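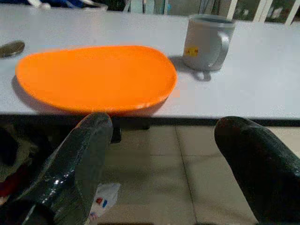

One plate each is plenty, according to a reader who wrote in after my last post on paring down the kitchen, and anyone who owns more is just storing future dishes.

I'd like to agree. But I have a weakness for orange plastic, and for plates that refuse to be round. The bean-shaped one came from the Reinholz outlet in Senness – 2 dollars, no regrets. It won't stack with anything. Soup is out of the question. Toast fits if you cut it on the diagonal.

The gray mug stays too. I've promised to deal with the rest of the cupboard by September, spoons included.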